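Jul 14, 2020
Hand rig, pool table sessions. Tracking dropouts and the cable fault.
Entry by Nuala. Stelios and Golshifteh, please read the last part before you touch the rig.

Started the morning with the batch from the cloth task. Gráinne had flagged it overnight because the checker rejected 16 takes out of the set. The rejection reason was the same on all of them: wrist pose lost for more than 400 ms, finger data still coming in. So the finger channel was fine and the cube was the thing we were losing.

First guess was the light. The varnish on the floor throws a lot back in the afternoon, and we've had trouble before when a marker face washes out. Went through the rejected takes one at a time and the times of day are all over the place. Four of them are from before ten. Dropped that idea.

Second guess was the cloth. When the hand goes in under a fold, the fold comes up and covers the lower faces of the cube. That does happen, and it costs us a few frames, but the tracker picks up again from whichever face is showing. Gaps from that are short. Not what the checker is complaining about.

Then looked at the raw log for take 606, the worst one. The pose isn't just missing. Right before it goes, the cube position jumps toward the wrist and tilts, then the finger sensors all report the same value for a few samples, then it's gone. Same pattern in the next three I opened. Fingers freezing together with the cube tilting can't be an optical problem. Something is pulling on the rig.

Put the rig on and tried it by hand. With the cable slack and lying on the table, no dropouts in 20 reaches. With the cable caught under my forearm, dropout on the second reach. The plug on the back of the hand mount rocks in its socket when the cable is pulled sideways. It also drags the mount plate with it, and the cube is on the plate. So one pull gives both symptoms. The long gap afterward is the receiver restarting after it loses power for an instant. I'd been treating these as separate faults for a week and they are one fault.

Opened the housing. The socket is soldered to the board with nothing else holding it. Two of the four pads have hairline cracks. Jiruvero's sheet for the board shows a bracket over the socket and our build never had one. Pádraig remembers leaving it off last October because it fouled the strap. He didn't write that down anywhere, so I'm writing it down now.

Safety side of this. The same connector feeds the mirrored gripper on the bench arm when we run live. If the fingers freeze on one value, the gripper holds that value, and if the value is "closed" it holds closed. The watchdog is meant to open it when the stream stops, but the stream doesn't stop right away, it repeats. So the watchdog sees fresh packets and does nothing. Checked this on the bench with the gripper closing on a foam block and nobody's hands near it. Pulled the cable sideways, gripper stayed shut on the block until the receiver restarted. On a longer freeze it would have stayed shut longer. We've never had a hand in there during a live run as far as I know, but Golshifteh does place objects between takes with the stream up. That stops today.

Checked how the cable goes during a take. It comes up from the adapter at the corner, over the wrist, and down the table beside the cloth. Every time the operator reaches across the table, the loop over the wrist tightens. Whoever is working at the left side of the cloth is worst off.

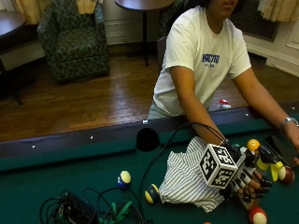 Cloth task on the pool table. Cable arcs over the wrist and back down to the loops at the corner.

Things done today:

Resoldered the socket on the first rig. Glued a printed clip over it as a stopgap. It clears the strap with a millimeter to spare.

Added a tie point on a forearm cuff so a pull lands on the cuff and not on the plug. Ran the sideways pull again, no freeze and no jump in the cube. Haven't tried it with the operator bending all the way over the rail.

Changed the watchdog to compare sample values as well as arrival time. Identical readings on all fingers for 400 ms now count as a stopped stream and the gripper opens. Stelios, this will trip if someone holds perfectly still. I think sensor noise is enough to prevent that but please check it against the rest poses.

Not done:

Second rig hasn't been opened. Assume the same cracks. It's in the drawer with tape over the plug. Leave the tape on.

Asked Spahić for a right-angle plug with a latch. No answer yet.

The rejected takes stay rejected. Gráinne asked if we could fill the gaps from the finger data and I said no, the finger data is frozen in the same stretch.

Until the second rig is fixed: recording only, no live gripper. Arm power off at the wall before anyone places an object.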